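Aug 14, 2023

Best swim of the summer! I drove out to Lake Calimlim before breakfast and had the whole cove to myself, with mist still sitting on the water. Made it to the raft and back 3 times, which I couldn't have dreamed of in June. My arms are jelly and I don't care one bit!

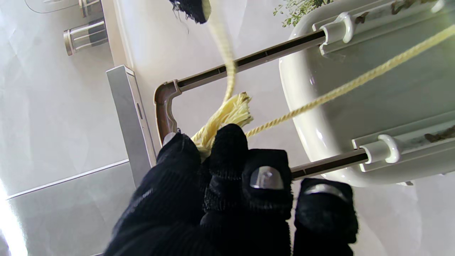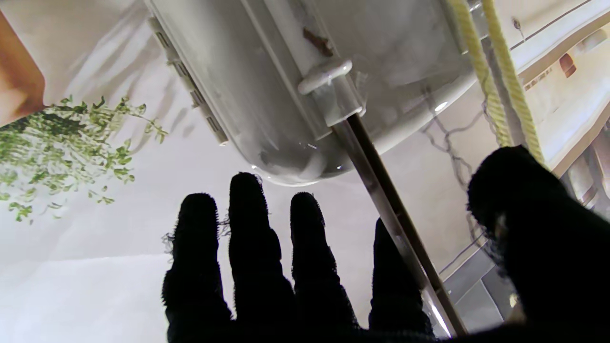
Frayed yellow cord in the first one, white plastic container in the second.

Stopped at Lululia on the way home for peach pie (so good, still warm in the middle) and ate it in the car with the windows down. Almost 40 laps of the cove since I started. I want to keep going right through September, even if I turn blue.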